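Intro to Textiles, Unit 4 notes: Knits and why they stretch
Updated September 2022

Okay, so last time we did wovens, and I promised you knits would be more fun. They are! A woven cloth is two sets of yarns crossing each other, over and under, and it mostly stays put when you pull it. A knit is loops hanging off other loops. Pull on it and the loops change shape before the yarn itself has to do any stretching at all. Keep that in your head, because nearly everything in this unit comes back to it.

Two words you need for the quiz: wales and courses. Wales are the columns of loops running up and down, courses are the rows going side to side. I mix them up myself when I'm tired (I think of "wales" as "walls" and that usually saves me).

Plain jersey has all its knit loops facing one side, so the front looks like little V's and the back looks like bumps. It curls at the edges, which drives everyone crazy in the sewing lab. Rib alternates knit and purl wales, so it lies flat and pulls in on itself like an accordion. That's your sweater cuffs, your hat brims, and a lot of your sock drawer.

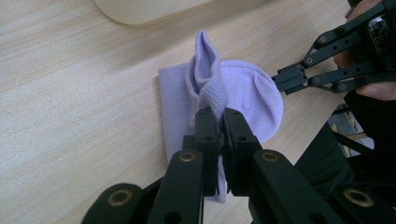

Fig. 6. Lavender sock, soft knit, pinched up into a peak. Look for the ribbed texture low on the fold.

Now, fiber. Structure gives you most of the stretch, but fiber decides how well the thing comes back. Wool is springy on its own. Cotton is kind of lazy, and a cotton rib will bag out by the end of the day unless somebody added a bit of elastane. Acrylic is somewhere in between, and it pills, oh boy does it pill. Pilling is just loose fiber ends working their way up and tangling into little balls, and soft, loosely spun yarns are the worst for it.

For lab we're using the Promlow swatch set, which is in the gray cabinet in room 239. Cut your strip along the wales first, mark it, hang the weight, measure, take the weight off, wait, measure again. Then do a second strip along the courses. Please write down both numbers even if they look wrong! I would much rather see a weird result than a tidied-up one.

Reading: the Marchetti chapter on weft knits, starting on page 41. Skip the part on warp knits for now, we'll get there in November. The chart on page 185 is handy for the write-up, so bring the book to lab.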